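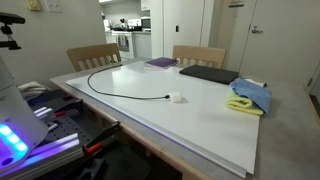

Putting a white board over a dining table to work on, what do you use?

juneck_side
9 May 2019
I work from the dining table most days and I'm tired of worrying about the top. The plan is a big white board that lies flat over nearly all of it while I'm working and goes behind the bookcase at dinner time. Everything I use in the day would sit on it: laptop in its sleeve, notebook, charger, a couple of microfiber cloths.

Questions. What material? How do you stop it sliding? And what do you do with the charger cable, which wants to be right across the middle wherever I put it?

Table is wood with a light gray top. Two of us eat at it.

Marlpit
I've had a melamine shelf panel on mine for 2 years. Wipes clean, doesn't bend, cost $39 with the cut included. Downside is weight. If you're moving it every night you will get sick of it.

For sliding, rubber shelf liner underneath. Cut it a little smaller than the board so it doesn't show.

tsang_wh
Don't use melamine if you write by hand. It's cold on the wrists and a pen goes through thin paper on it. I use foam board, the thick kind, and replace it when the corners go.

Marlpit
Foam board dents if you put a mug down hard. I wouldn't put a laptop on it every day.

tsang_wh
Mine has had a laptop on it every day since April. It has one dent and that was a stapler.

Fludico
Are you sure you need a board at all? A felt desk mat rolls up and goes in a drawer. We had a board and it ended up living on the table all the time, so we ate off it, and then it was just a worse table.

juneck_side
I thought about a mat. I cut paper and card sometimes and I want something hard under it. Also I like that it's white. I can find things on it.

Fludico
Fair enough. Use a cutting mat on top for the card, though. White surfaces show every knife line and the lines fill up with dirt.

prindex109
On the cable. Stop running it across the top. Take it down the back of the table between the chairs and bring up only the end that goes in the laptop. Two adhesive clips on the underside of the table will hold it. If the plug adapter is sitting on the board, your cable is coming from the wrong end.

hallway lamp
Adhesive clips took the finish off the underside of my table when I moved out. I use a binder clip on the edge of the board. The cable goes through the wire handles and doesn't fall on the floor when I unplug.

prindex109
It's the underside. Who is looking at it?

hallway lamp
The person I sold it to.

tsang_wh
Binder clip works on foam board too if you put a bit of card under the jaw.

Jaiswal
Check the edge before you buy. Mine came almost to the front of the table and the raw edge rubbed my forearms. I ran iron-on edging around it and sanded the corners round. Took an evening. You could also stop the board two inches short of the front, but then your arms rest across the step and that bothered me more.

For the cloths, keep one damp and one dry and use different colors. Don't leave the damp one folded on the board overnight. It left a mark on mine that never came out.

Marlpit
Melamine wouldn't mark.

Jaiswal
Mine was painted MDF, so no argument there.

juneck_side
Thanks, all. I'm going to get the thinnest melamine panel the store will cut and lift it once before paying. Shelf liner under it, edging on the front, cable down the back with a binder clip. Wen-hsiung, if the weight is a problem I'll try your foam board.

tsang_wh
Get the thick one. The thin one curls by the window.

Fludico
Measure behind the bookcase first.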